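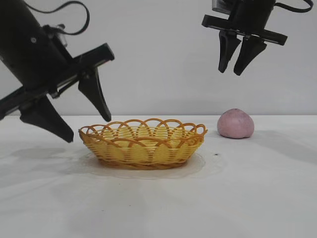 A small basket, and why I keep going on about it (thread)

1/ Wed 6 December and I have finally started on the holiday table, which in our house means one long white tabletop and a lot of moving things two inches to the left. I wanted to start with the basket this year. Everything else can arrange itself around the basket.

2/ It came from the Plimo winter market, the one in the old bus depot, where I went in for candles and came out with no candles at all. The seller had 14 baskets left by the afternoon and I picked up every single one of them before I went back to the first. I'm sure she was glad to see me leave!

3/ I do love a woven basket with a proper rim. A plain edge is fine for potatoes, but give me some scallops and I will find a reason to put it on the table – bread, clementines, the good napkins, whatever is around.

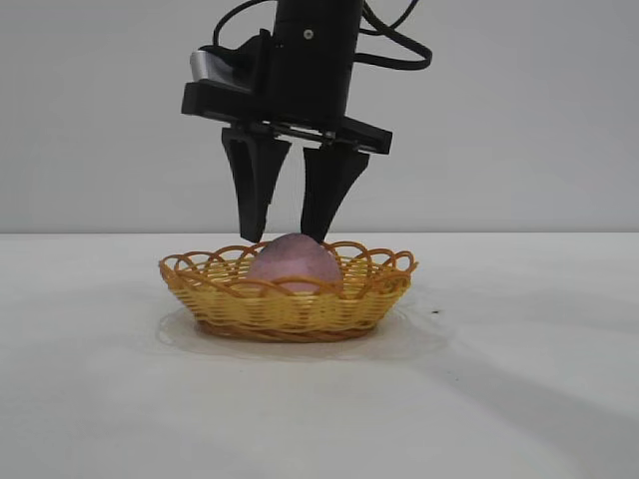

4/ And yes, a pink egg, in December. I know eggs are supposed to go back in the box after Easter, but I have never managed to be strict with mine. The color is so soft, somewhere between pink and mauve, a bit mottled, and it looks just right sitting down in the weave like that. My grandmother kept a dish of eggs out until June most years and then simply forgot to stop.

5/ Somebody asked last week how I choose what goes in a basket. I wish I had a system! Mostly I put one thing in, go and make coffee, come back and see if I still like it. If I do, I leave it alone. Filling a basket to the top is a lovely idea and I have done it many times, and every time I end up taking most of it out again before the guests get here.

6/ A closer look at the weaving, for the three of you who care about this as much as I do. Thin pale strands going around in tight rows, then a band of wider, darker strips lower down, almost a checkerboard. Whoever made this had patience. I took a class at Wouters once and my own basket leaned so badly that it now lives behind the door with the umbrellas in it.
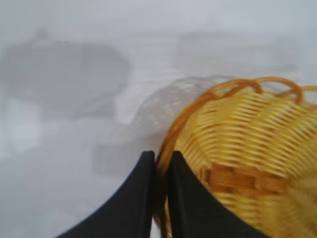
The looped rim, my favorite part.

7/ A few people wanted to know about cleaning. I use a dry paintbrush, the cheap soft kind, and go along the rows to get the dust out. Then a barely damp cloth on the rim and that's it. Please don't soak it. I soaked one years ago, a lovely round one from Andow, and it dried into a shape I can only call surprised.

8/ Also keep it off the radiator. I say this as someone who has a shelf over the radiator and no other shelves.
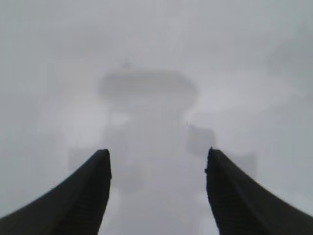 9/ I still haven't decided about a table runner. I have a linen one and a red one and I like them both until I put them down. Bare white does make the yellow of the basket look so warm, though, so I may just leave it and pretend that was the plan all along. Opinions welcome, I will read every one.

10/ Last time I posted about baskets there were 300 replies, and I think half of them were asking about glue for a loose strand. I tuck mine back in with a blunt needle and leave the glue in the drawer. If it pops out again, I tuck it in again – we have an understanding.

11/ Next up is the candles I didn't buy. Skundix has the short fat ones I like, so I'm going over there after work tomorrow, and I am taking a list, and there are no baskets on the list.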